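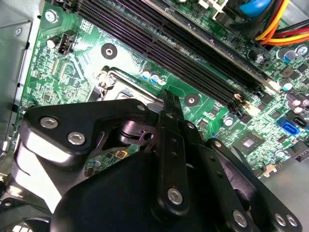 보낸사람: Chutima Boonchu
받는사람: 셀 정비 메일링 리스트
참조: Fitzgerald Haddad
날짜: 2021년 4월 3일
제목: Re: [셀정비] Nundley 셀 그리퍼 링크 유격, 메모리 분리 공정 재티칭

부추티마입니다. Pongsak 님 질문에 인라인으로 답합니다. 길어서 관계없는 부분은 잘랐습니다.

> Pongsak Jaidee 작성:
> 월요일 교대부터 메모리 분리 공정에서 파지 실패가 늘었습니다. 로그상
> 1,328 사이클 중 9건이고, 전부 소켓 열 오른쪽 끝에서 발생합니다. 반대쪽
> 끝에서는 한 건도 없습니다. 비전 오프셋을 다시 잡으면 되는 문제인지, 아니면
> 그리퍼를 내려야 하는지 판단이 안 섭니다.

비전 오프셋은 건드리지 마십시오. 보드 장착 홀 기준으로 잡은 좌표는 양쪽 끝에서 동일하게 나옵니다. 오프셋이 틀어졌다면 왼쪽 끝에서도 같은 방향으로 밀려야 하는데 그런 기록이 없습니다. 오른쪽 끝은 손목이 더 많이 돌아간 자세로 접근하는 위치이고, 이 자세에서만 링크 쪽 유격이 핑거 끝에 그대로 나타납니다.

확인 순서는 다음과 같습니다.

1. 셀을 수동 모드로 전환하고 에어를 차단한 뒤 잔압을 뺍니다. 케이스는 지그에서 내리지 않아도 됩니다.
2. 핑거를 반쯤 연 상태에서 끝을 손으로 좌우로 밀어 봅니다. 중앙 피벗에서 딸깍하는 느낌이 있으면 부싱 문제입니다. 피벗은 조용한데 플레이트가 같이 움직이면 볼트 풀림입니다.
3. 볼트 풀림이면 상부 링크 플레이트의 육각 볼트부터 봅니다. 한 개씩 완전히 빼서 나사산을 닦고 중강도 고정제를 바른 다음 다시 조입니다. 두 개를 동시에 빼면 플레이트 각도가 틀어져 영점부터 다시 잡아야 합니다.
4. 핑거 바 쪽 볼트는 마지막에 조입니다. 조임값은 셀 문 안쪽에 붙은 표를 따릅니다. 작년 11월에 개정된 표인지 꼭 보십시오. 이전 표가 아직 붙어 있는 셀이 있습니다.

> 부싱이면 현장에서 교체해도 됩니까? 예비품은 Pongsiri 창고에 있는
> 것으로 압니다.

됩니다. 다만 피벗 핀을 망치로 치지 말고 압입 지그를 쓰십시오. 부싱만 바꾸고 핀을 재사용한 경우 얼마 못 가서 같은 증상이 다시 나왔습니다. 핀과 부싱은 세트로 청구하십시오. 청구 양식의 품목 칸에는 "피벗 세트"로 적어야 Pongsiri 쪽에서 묶어서 출고합니다.

> 재티칭은 어디까지 해야 합니까? 전체를 다시 하면 반나절이 날아갑니다.

볼트만 다시 조였고 플레이트를 분리하지 않았다면 검증 포인트만 돌리면 됩니다. 부싱을 바꿨다면 아래 세 군데는 다시 찍으십시오.

- 메모리 소켓 래치 접근점. 양쪽 끝 모두.
- 모듈 파지점. 핑거가 모듈의 긴 변과 평행한지 육안으로도 확인.
- 퇴피 경로의 첫 경유점.

퇴피 경로를 굳이 넣은 이유는 전원 배선입니다. 메인 전원 커넥터가 꽂힌 채로 들어오는 케이스는 소켓 열 위쪽 모서리로 배선 다발이 넘어오는 경우가 있습니다. 주황, 노랑, 빨강 선이 커넥터 위로 휘어 있으면 핑거 바 측면과 간섭이 생길 수 있으니, 경유점을 보드 중앙 쪽으로 빼 두십시오. CPU 소켓 브래킷 위는 통과해도 되지만 높이를 낮추면 안 됩니다. 레버 힌지에 걸립니다.

속도는 재티칭 직후 첫 100 사이클 동안 저속으로 제한합니다. 이 구간에서 래치 접근 시 핑거 전류값이 한쪽만 높으면 평행이 안 맞은 것이니 세우고 파지점을 다시 찍으십시오. 속도 제한은 프로그램 552번에 들어 있고, 해제는 교대장 권한입니다.

> Rosaura 님은 핑거 끝에 고무 패드를 덧대면 유격이 흡수된다고 하셨는데요.

반대합니다. 패드는 증상을 가릴 뿐이고 끝 두께가 늘어 래치 틈에 들어가지 않습니다. Kotumon 라인에서 패드를 쓰는 것은 맞지만 거기는 드라이브 분리 공정이라 접근 여유가 다릅니다. Rosaura 님, 제가 모르는 시험 결과가 있으면 리스트에 올려 주십시오.

그리고 손목 카메라 렌즈도 작업 중에 같이 닦아 주십시오. 고정제 묻은 장갑으로 만지지 말고 마른 천만 사용합니다. 닦은 뒤 카메라 브래킷을 건드렸다면 그때는 비전 캘리브레이션이 필요합니다.

작업 후에는 Finik에 정비 이력을 남기고, 볼트 풀림이었는지 부싱이었는지를 원인 칸에 구분해서 적어 주십시오. "유격 조치"라고만 적힌 이력은 다음 사람이 쓸 수가 없습니다. 빼낸 부싱은 버리지 말고 봉투에 셀 번호를 적어 제 자리로 보내 주십시오. 마모 방향을 보려고 합니다.

Fitzgerald 님, 조임값 표 교체가 안 된 셀 목록을 아직 못 받았습니다. 확인 부탁드립니다.

Chutima Boonchu
설비보전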